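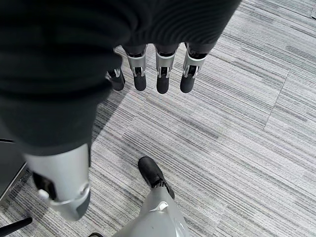

Mutua Koech asked by email whether any of this beats a person with a cloth. It does not, on speed. Start there and give the number: 4 minutes for a sink a person clears in one.

Slide 2. Bathroom. The vanity is the hard room: small items, shiny surfaces, little clearance at the counter.

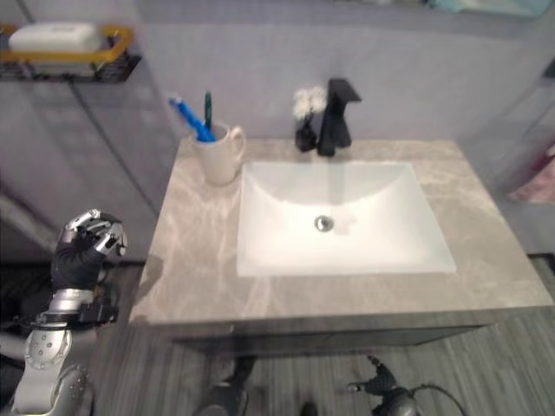
Our Humotau trials ran 100 resets in August. Most failures came at the approach — before contact, with the wrist still finding its angle. Credit Atif Jatoi for the logging.

Slide 3. Flat things. Panels and trays give fingers very little to hold.

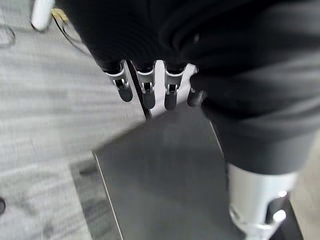
Fingers at the panel edge, wrist view.

Pause for questions. If Nørgaard comes up: suction, different problem.

Slide 4. Mugs. Best results of the set.
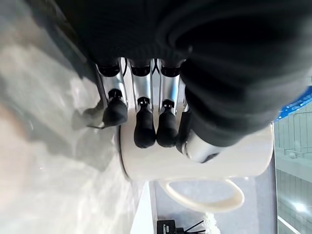
Grip force was fixed at 8 newtons for all runs. Do not claim it generalizes to glassware. Shop-floor bins are on the Truvitis slides — skip if under 2 minutes left.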